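Is the Troreto gripper kit worth it for soft stuff?

Estlow_tinkerer
Thinking of getting the Troreto two-finger kit for the arm in my garage. It's $651 with the wrist camera, $214 less without. I mostly want to pick up felt and fabric things, nothing heavy. Has anyone tried it, and is the camera worth the extra dollars?

jultport_bench
I've had mine since April and I'm pretty happy with it! Felt is fine once you turn the grip force down - I run mine at 30 percent and go in low on tall pieces. The factory setting is 80 and it squashes everything, so change that first. I'd get the camera (lining up by eye drove me bonkers).

greyshed
had the Unnithan one, sent it back. cant comment on this

solder_and_tea
Agree on the camera. You get a close look at the colour and edges of whatever's between the fingers, though tall things run off the top of the view.

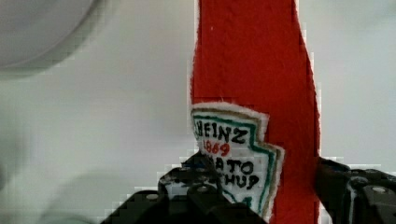 Does the kit come with spare finger pads?
One set in the box, and after that you order them from Troreto in pairs.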